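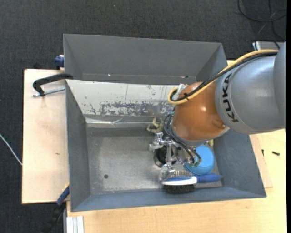 Chapter 7. Inventory and the Cost of Holding Stock

Reading time: 11 minutes

Every business that sells goods must decide how much to keep on hand. Stock ties up money, takes up space and may lose value before it is sold. Too little stock, however, leads to missed sales and late orders.

Consider Stuscombe, a garden supply firm that carries 236 products. In November its sales fall by almost half, yet its rent stays the same. This chapter explains how such a firm sets its order size — and when it should reorder.

Related chapters
Chapter 6: Pricing at Uritz
Chapter 8: Choosing a Supplier
Chapter 9: Credit Terms — The Arkar Case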